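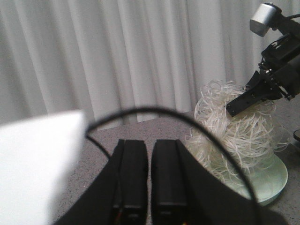

Why are the neighborhood associations coded the same as the food pantries, one of the Clundbridge reviewers wanted to know, when half of them have no staff and no budget line at all? Fair. They aren't anymore. See org_type below, and please re-download if you have the old file.

Nemport Partner Reviews

Coded records from student program reviews of small nonprofits. Written for a graduate evaluation course, cleaned up afterward so other people can use them.
Last edit 20/09/2025

What this is

One row per review. 500 rows. A review = a student team (usually two people, sometimes one if somebody dropped) spending a semester with a local organization, reading its paperwork, talking to staff, then writing up what the program is supposed to do and whether there's any way to tell if it does it. We took the finished write-ups and coded them. The write-ups themselves are not in here and won't be. Partners agreed to the coding, not to having the text passed around.

Places covered: Nemport, Clundbridge, Kotberg. Nemport is by far the biggest share, it's where the course meets. Kotberg is thin. Don't compare the three as if they were sampled, they weren't, partners came in by word of mouth.

Files

reviews.csv, the main table
partners.csv, one row per organization, joins on partner_id
codebook.txt, all 23 fields with allowed values
doolan_map.csv, crosswalk to the old Doolan form (see below)
notes.txt, running notes, messy, read if something looks off

Fields people ask about

review_id: text, not a number. Leading zeros matter. Excel will eat them.

org_type: what kind of outfit. Food, housing, youth, arts, health, association, other. "association" is new, used to be folded in with food because of how the first form was laid out. Long story.

has_logic_model: yes / no / drafted. "drafted" means the students wrote one with the partner during the review. So don't count it as something the partner had going in. People keep doing this.

fiscal_sponsor: yes / no / unclear. Unclear is more common than you'd like. A lot of small groups could not say whether they were sponsored or just shared a bank account with a friendlier, bigger group. Left as is.

recs_given: recommendations in the write-up, capped at 10. The cap was in the course instructions from the start so it's real, not something we did.

recs_taken: what the partner said it had acted on at follow-up. Self report. Blank = no follow-up reached them, zero = they answered and said none. Blank and zero are NOT the same, please don't fill the blanks.

student_hours: from the team's own log. Treat as soft. Some teams logged travel, some didn't.

tone: coder's call on how the write-up reads, from supportive to critical. Weakest field in the set. Nearly everything landed on supportive, students don't like to be hard on people who gave them coffee. Might drop it next time.

How it was coded

2 coders per review, working separately, then a sit-down on anything they disagreed on. The sit-down result is what's in the file. Original codes from before the sit-down are kept but not posted, ask if you need them for an agreement check.

Coders had taken the course themselves. Good, in that they knew the forms. Bad, in that they knew some of the partners too. Nobody coded their own review. Beyond that we didn't screen.

The Doolan form

Earlier reviews used the Doolan form, later ones use ours. Doolan asked for outcomes as free text, ours has check boxes. The crosswalk gets you most of the way but "community voice" doesn't map to anything clean. It's left blank for Doolan rows. form_version tells you which is which. If you're doing anything with outcomes over time, split by form first or you will find a big change that is just the form changing.

Known problems

Several partners were reviewed more than once. Rows aren't independent, group by partner_id.
Kotberg rows are missing student_hours for the whole first term, the logs were on paper and got lost in the move.
A few partners merged later on. They keep their old ids. No column for this yet.
Budget size is in bands. Asked for exact figures at the start, partners didn't want to, we stopped asking.
Some dates in notes.txt are the date typed, not the date of the visit.
"Other" in org_type is too big. Working on it.

Good for

Teaching. Seeing what gets recommended to small groups and what sticks. Practice data for students who need something messier than a textbook table.

Not good for

Ranking organizations. Deciding who gets a grant. Saying anything about nonprofits in general from three places and one course. Also please don't try to work out which partner is which. It's a small area and you probably could, which is why names, street addresses and founding years are out.

Use and credit

Free for teaching and research. Credit as Nemport Partner Reviews plus the edit date at the top of this file. If you make a derived table keep the form_version column in it, otherwise the next person gets confused and writes to us.

If a partner asks to be taken out, they come out at the next update. Check you have the current copy before you publish somthing.

To do

merge column
split up "other"
recode the Doolan housing rows, the two coders read "transitional" diffrently
follow-up calls for the newest reviews, planned for November
fix the codebook entry for recs_taken, it still says blank = none. It's wrong, go by this page

Changes

association added to org_type, all rows rechecked
duplicate Clundbridge rows removed
hours column no longer rounds
tone left in for now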